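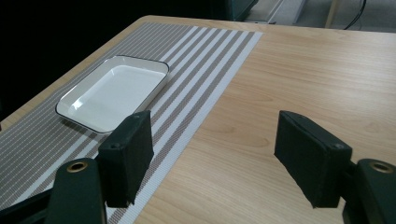
Clearing the table: can a machine do it yet?
Notes for the Estbridge talk. Slots in square brackets are for me.

Start with the question everyone asks. Can I buy something that will lay the table, clear it and wipe it down? No. Parts of the job, on a good day, yes. I want to spend the time on which parts.

[Ask for hands. Who would let a machine handle their plates?]

Take one white dish on a table. A person picks it up while talking to someone else. For a gripper there are three problems before it has moved at all. The dish is shallow, so there isn't much side to get hold of. It is glossy, and shine confuses cameras. And it has to be taken by the rim or pushed to where it can be.

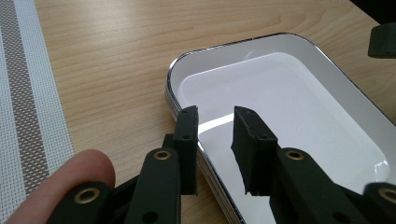
By Dalal Sayegh, with Wai-kit Chiu

Look at the bright streak inside the tray. To us it is obviously the light overhead. To software it can pass for an edge, or something lying in the bottom. At Flukunitz we ran a tray-lifting task 36 times on the arm, and 13 of those failed. In most of the failures the fingers closed in the wrong place. Strength had nothing to do with it.

The fingers themselves are simple: two flat faces that open and close. That is enough for a lot of kitchen work. It is poor for anything thin lying flat, such as a placemat or a sheet of paper. Wai-kit has a short clip of a placemat being chased across a table — play it if there is time.

[Pause. Water.]

Next, how the machine learns. A person holds the gripper and does the chore with it, over and over, and the software copies. It is slow going. Leen Masri did most of the Tannous kitchen set and says the wrists go first.
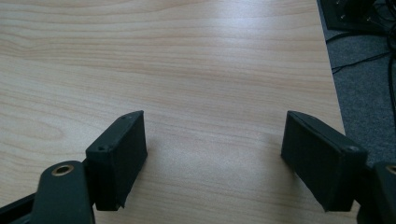 Dulldale, August

Bare wood is the easy case, and people forget it counts. Knowing there is nothing to pick up is part of the job. Our early version kept reaching for the grain. We fixed that with more practice on plain tables, and then it slowed down on patterned ones.

On the shop floor the picture is better. Same tray, same spot, same light, all day. Elias Bitar's packing line has used 2 arms on this kind of work for a year. A home changes between breakfast and lunch.

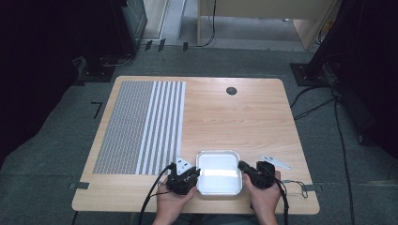 Two hands, two grippers, one white container.

Two-handed work is where I expect the next gains. One side steadies, the other lifts or opens. Timing between the two is still clumsy.

[If asked about price: pass to Tarek Rizk. If asked about dishwashers: loading no, unloading sometimes.]

Last slide is the contact page. Leave it up during questions.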